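Section 6: Sorting Mixed Parts from a Tray

Before you start

This section covers the tray sorting job on the Vultetti bench arm with the Gedix wrist kit, firmware 2325 or later. If your unit shows a lower number on the start screen, update it first (see Section 2). The job will load on older firmware, but the grip force setting is ignored.

Customers often ask whether the arm can take over bench clean-up completely. At present it can't. It picks single rigid parts from a shallow tray well enough to leave it alone for short runs. It is slow with tangled wire, and it can't yet tell a good part from a bad one. Plan on having a person finish each tray. The same limits apply to the household jobs in Appendix C, where cutlery works and charging cables mostly don't.

6.1 Setting up the tray

1. Place the tray on a flat, clear part of the bench inside the reach line.
2. Spread the parts by hand so that the larger ones don't lie on top of each other. Small overlaps are fine.
3. Put the sorting bins next to the tray, on the side you chose in Section 4. Leave enough room for the open fingers to come down between the tray wall and the nearest bin.
4. Press TEACH, then touch the fingertips to two opposite corners of the tray rim.
5. Press STORE. The arm returns to its rest position.

Note: Polished metal trays throw bright reflections, and the arm may take one for a part. If it keeps reaching for the same empty spot, dim the bench lamp or lay a sheet of matte paper in the tray and repeat steps 4 and 5.

6.2 Teaching the first pick

Start with the largest part in the tray. Parts with a square body and two flat sides are the easiest. Solenoids, relays and small transformers are all good choices.

1. Select SORT, then NEW PART.
2. Guide the wrist by hand until the fingers stand on either side of the part.
3. Set the grip force to 45. Do not go above 74 for anything with a plastic or wound body.
4. Press CLOSE. The fingers should meet the body of the part. They should not touch a plunger, shaft or spring.
5. Check that any cable on the part hangs free of the fingertips.
6. Press STORE, then LIFT.
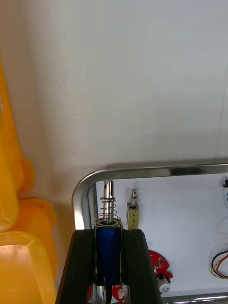
Figure 6-2. Large push-pull solenoid between the fingers, plunger and spring clear of the grip. A smaller solenoid lies to the right.

If the part turns as it comes up, lower it, open the fingers and take hold again closer to the middle of the body. Raising the force seldom helps and can mark the housing.

Caution: Loose springs can slip off a plunger during travel. Keep the travel speed on LOW for any part with an open spring, and wear eye protection while you are within reach of the tray.

Caution: Never put your hand in the tray while the status light is green. Press HOLD and wait for amber.

6.3 Running the job

1. Choose the bin for each part you have taught.
2. Press RUN.
3. Watch the first few picks.
4. When the arm can't find another part it knows, it stops and shows code 1266. This is not a fault. Sort what is left by hand, or teach another part and press RUN again.

Expect circuit boards and bundled wires to be left behind. A board lying flat gives the fingers very little to hold, and a loop of wire tends to bring its neighbors along with it. Horkent supplies a suction cup for flat boards - see the accessory list - but we have no tool for loose wire that we would recommend.

Note: Parts lying against the tray wall are skipped unless EDGE PICK is on. With EDGE PICK on, one finger may come down outside the rim, so check again that the bins are clear.

6.4 After the run

Press HOLD, switch the arm off at the base, and wipe the fingertips with a dry cloth. Replace the Zavala grip pads when they look shiny or start to peel. Taught parts stay in memory when the power is off.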